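Karden Holiday Homes is hiring a part-time changeover host for our vacation rentals in Brerik. The season starts in April and the main changeover day is Friday, from 10 a.m. until the last house is ready. 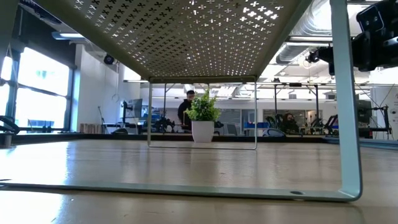
Green metal shelf riser on a wooden tabletop.

You will check the houses between guests, restock kitchens and bathrooms, and meet late arrivals. Most houses sleep four to six. You need a driver's license and your own car.

Pay is $835 a month, plus an end-of-season bonus of up to $500.

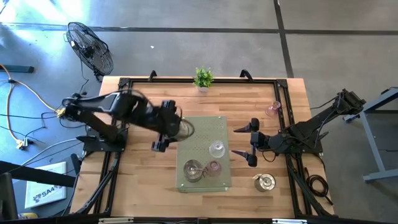 Weekend cover is shared with the other hosts and the schedule goes out two weeks ahead. Spanish or French is helpful but not required.

Send a short letter and one reference to Davoud Alipour at the Karden office.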